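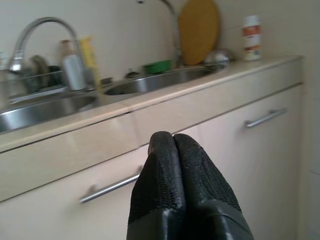

Wrist camera, Cabrera kitchen, sink position. Gripper closed.

Support log / Data Collection / Recording and Ingest
February
Submitted by Issa Fakhoury, Field Recording, Dultura

Subject: Demonstrations rejected by Notora with "stream offset exceeds limit"

Status: Resolved, monitoring
Priority: High
Site: Cabrera kitchen
Affected component: wrist stream, right arm; Notora ingest, alignment check

Summary of the issue

The Cabrera site submitted 1,557 demonstrations for the February delivery. Of these, 141 were rejected at ingest with the message "stream offset exceeds limit." The rejected demonstrations are all two-arm recordings. Each one opens and plays normally in the local viewer, and the operators had marked each one as complete before upload. The site requests that the cause be identified before further recording is scheduled, and asks whether the rejected material can be recovered without repeating the work.

Initial response, 9:20 a.m.

The request was received and assigned. The site was asked to provide the following:

- the ingest report for the rejected group
- one accepted and one rejected demonstration of the same task
- a still from a wrist camera with the fingers closed
- a still from the head camera with both arms in view
- the recorder settings in use during the last two sessions

The site was also asked to suspend uploads from the affected station. Recording could continue on single-arm tasks.

Site reply, 10:05 a.m.

The requested files have been placed in the shared folder. The wrist still at the sink was checked for focus. The mesh on the fingers is sharp and the faucets and dish rack behind it are soft, as expected at the close focus setting. There is some lint on the grip surface near the tips. The site will clean the fingers before the next session, although it does not consider this related to the fault. Recorder settings have not been changed by the operators.

Findings, 11:40 a.m.

The ingest report shows that the head stream and the joint record agree throughout the rejected group. The right wrist stream is behind both of them by a constant 78 milliseconds. The accepted demonstration does not show the delay. A constant delay does not produce dropped pictures or visible stutter, and an operator reviewing one stream at a time would have no reason to notice it.

The delay matters for the intended use of the material. The learning system is given each wrist picture together with the finger position recorded at the same moment. If the picture is late, the system is shown fingers that are still open while the record states that they have begun to close. The alignment limit in Notora exists for this reason and should not be raised to allow the group through.

Three possible causes were considered:

1. Heavy load on the recording computer. Ruled out. The load record is level, and the delay does not vary with it.
2. A damaged or strained wrist camera cable. Not ruled out at this stage. A faulty cable would normally cause gaps, and none were found.
3. A buffer setting applied to one camera and not to the other. Considered most likely.
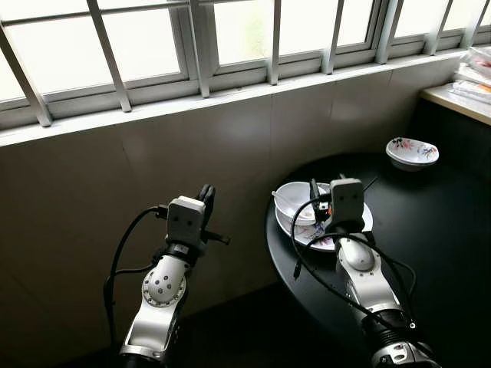
Dish handling accounts for 689 of the submitted demonstrations and is the task most exposed to a timing error, as the fingers must meet a thin edge. The head camera still supplied by the site was used to review the working position. The right gripper is pointed down over the rim of the bowl, which rests on the plate with the spoon inside it, while the left gripper stands upright with nothing in its fingers. At a position of this kind a late wrist picture would misstate the distance to the rim. The still also shows one long strand of cable from the right arm curving across the tabletop. The site was asked to inspect that run by hand and to secure any slack clear of the dishes, whatever the outcome of the timing investigation.

Site reply, 1:15 p.m.

The cable on the right arm was inspected along its full length. No damage was found and both connectors were seated. The slack has been gathered and secured. A short test recording was made afterward and the delay was unchanged.

Resolution, 2:30 p.m.

The recorder profile for the right wrist camera was found to contain a buffer value carried over from an earlier Femell profile. The left wrist camera was using the current profile. The two files have the same name in the recorder menu and are stored in different folders, and the difference cannot be seen from the operator screen.

The following steps were carried out with the site:

1. The recorder was closed and both wrist profiles were removed.
2. The current profile was installed again for each camera.
3. The recorder was restarted and a clap test was recorded in view of all cameras.
4. The clap test was uploaded to Notora and passed the alignment check.

Recovery of rejected material

Because the delay is constant within each rejected demonstration, the wrist stream may be shifted to its correct position. The original files are to be kept unchanged. Corrected copies are to be submitted as a separate batch carrying the tag "realigned," so that those preparing the training set may include or exclude them. The site is not required to repeat the recordings.

Any demonstration in which the operator paused the recorder partway should be left out of the corrected batch and reported on this ticket.

Actions outstanding

- Site: submit the realigned batch and record the result on this ticket.
- Site: add the clap test to the opening checks for each two-arm session.
- Support: display the profile folder beside the profile name in the recorder menu.
- Support: check the remaining stations for profiles of the earlier type.

Site confirmation, 4:50 p.m.

The realigned batch has been uploaded and has passed the alignment check. No paused recordings were found in it. Two-arm recording at the Cabrera kitchen will resume with the next session. The site agrees to the ticket being moved to monitoring.

Related tickets
Clap test not detected by Notora
Head camera exposure near bright windows
Replacing finger grip surfaces between sessions
Task label missing after upload
Moving recorder profiles from Femell stations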